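Change the pads before they look worn

Most shops treat finger pads as something you replace when parts start slipping. I think that is too late, and the hand-held grippers we look after at Skiltow are my reason for saying so.

Our rule is a pad change every 1000 grasps, and a look at the pivot pins every 200. Some people find that wasteful. A pad at 1000 often still has good texture. But a pad that is going wears unevenly, and the two jaws stop closing alike long before anything gets dropped.

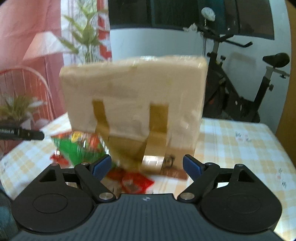

What to check at 200

Open the jaws fully and look at both sides together. Wipe the pads with a dry cloth – no solvent. Move each linkage by hand and feel for play at the pins. Glossy snack packets and paper bags ask different things of a pad, so try one of each before you sign the sheet.

The Ollberg site runs its pads to 2880 and calls that a saving. I have seen their log, and the hours spent chasing crooked grasps cost more than the pads would have.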